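Walnut drying trial, Kekana block
Group report, Nobuhle Makhubela and Filippos Kalogeropoulos

What we wanted to know: does a slower first stage in the dryer cut down on cracked shells, and does it cost the grower too much time. Kekana let us use nuts from the late rows. Hulled the same morning they were shaken.

Method. Two batches, 200 nuts each, same variety. Batch A went straight to the normal setting. Batch B got a low fan overnight, then the normal setting. Moisture checked with the Wirkier meter at 7 am and again before supper. We missed one evening reading for B (meter battery) so that line in the table is blank, not zero.
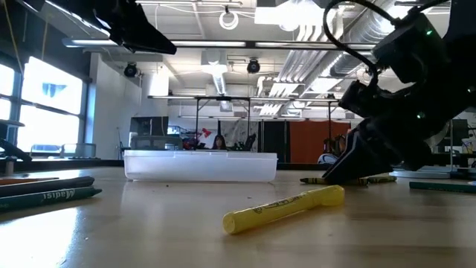
Results. B had fewer split shells but took most of an extra day to get down to storage moisture. Kernel color was about the same in both, maybe a bit lighter in B. Filippos graded all the kernels so at least it was the same eyes. Did not do a proper taste test, ran out of time.

Whole crop off the block this year was 959 crates, down on last year acording to the grower, who blames the wet spring and blight on the low branches. We didn't look into that.

Problems. Trays in the dryer were not level. Nuts at the back dried faster, should of rotated them. Also only one run of each, so the difference could just be luck.

Next time: more runs, rotate trays, write down the air temp every time. Fuel use too, Nobuhle has asked Drustetti for the burner figures and we will add them in June if they come.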